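Visit to Monov, Flokness site

We went over on a Sunday because the floor is quieter then and the staff had time for our budget questions. We are planning next year's equipment and wanted prices before December.

Monov lends out hand-held gripper tools with a camera on them. People use them at home for ordinary chores, and the recordings are used to train robot arms. We had been thinking of buying two arms straight away. After the visit I would put that off and start with hand-held units.

The quote was 732 per unit, with the camera and one set of finger pads. Pads are a separate line and should be budgeted as such. They suggested a spare set for each unit after some 60 hours of use. Delivery is 4 weeks. Mridha, whose price list we also had with us, is cheaper per unit but charges for the software by the month, so over a year there is little between them.

I tried one for half an hour. It is heavier than I expected and my wrist was tired by the end. Thin things such as pens are hard to get hold of on a soft surface. Ask for the lighter handle if it is out by the time we order.

Storage was the other cost we had left out. Grunon can host the recordings, but we still need their rates in writing. Parking is at the back of the building, and the front door is locked on weekends.
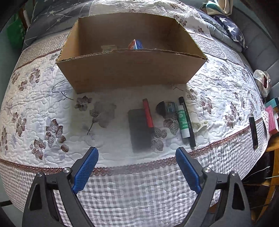 Gripper fingers with blue pads, small items on a bedspread and the open cardboard box.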